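Ziklow snack box notes: readme

Hello! You've probably opened the zip and wondered which file to look at first. Start with packets.csv and leave everything else until you need it. I'm Marit Hellström and I keep this thing going from my kitchen in Midtbø, mostly in the evenings, so please be kind about the column names (I've changed my mind about them more than once).

What's in it

Ziklow is my running record of snack packets and how they get packed into boxes. Sweets, crisps, crackers, little bags of things I can't name. One row per packet, 397 rows at the moment. Each row has the main colours, the kind of wrapper, the weight if it's printed somewhere I can read it, the language on the front, and which box it went into. I only take packets up to 500 g, so no family sacks of rice crackers, sorry.

The files are:
packets.csv, the big list
boxes.csv, one row per box, with inside measurements in centimetres
swaps.txt, who sent what to whom, first names only
pictures, a folder

How I sort things

By wrapper first, flavour second. I tried it the other way round back in December and got into a terrible muddle, because half the flavours were guesses. Wrapper words are foil, clear, part clear, matt and "other". Part clear is for anything with a window you can see the sweets through. If a bag is shiny all over I put foil, even when it's plainly plastic pretending to be foil. A friend in Sellov disagrees with me about this and has her own column, wrapper_alt, which you can ignore or enjoy.

Colours are whatever I'd call them out loud. There's no chart. Red-orange and orange-red are both in there and I'm fairly sure they mean the same thing, so merge them if you're counting.

Packing a box

The way I like to do it is to open the flaps right out and spread the packets on a cloth before any of them go in. Big flat ones go against the walls, small ones in the middle, and anything that crushes goes on top at the very end. Triangular packets are a nuisance wherever you put them! They do tuck nicely into a corner if you've left one free.

Leave the box half done for a bit and come back to it. I nearly always find I want to move something.
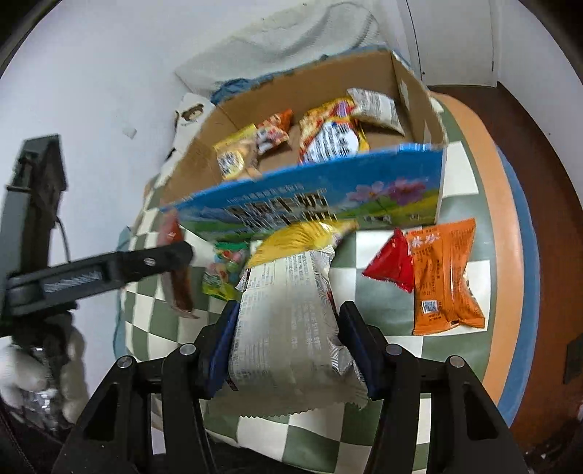

Purple cosmos along the blue panel, and a small bear sticker on the inside wall.

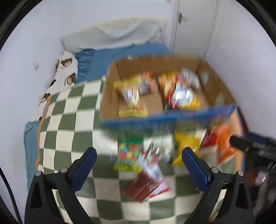 Things that are wrong or missing

Quite a lot of blank weights. I don't put packets on the kitchen scales, I only copy what's printed, and some labels stick right over the number.

The language column says "Chinese" with no more detail than that. I can't read it, and I'd like help from somebody who can, particularly with the flavours.

Box 2 is in boxes.csv twice with different heights. The second one is right. I've left the first in for now as a few of the rows still point at it.

Anything marked "Flirnholm" in the source column came from the swap table at the Flirnholm winter fair, and I wrote those down in a hurry with cold fingers. Treat the colours there with some suspicion.

Adding your own

Yes please! Copy the last row, change what needs changing and send me just your new rows, not the whole file. I once got 3 complete copies back in the same week, all edited in different places, and it took me ages to put them together again. Use a full stop for decimals. Leave a cell empty if you don't know, and don't write "unknown" or a question mark in it, the sums fall over.

Photos are welcome too. Jpg is fine.

Changes

13th August: added the orange packets I'd forgotten, took out the flavour score (it was only ever my own opinion, and I like nearly everything), fixed the spelling of liquorice all the way down.
Before that: bits and pieces, I didn't keep track.

Still to do: box lids, and a proper list for swaps.txt.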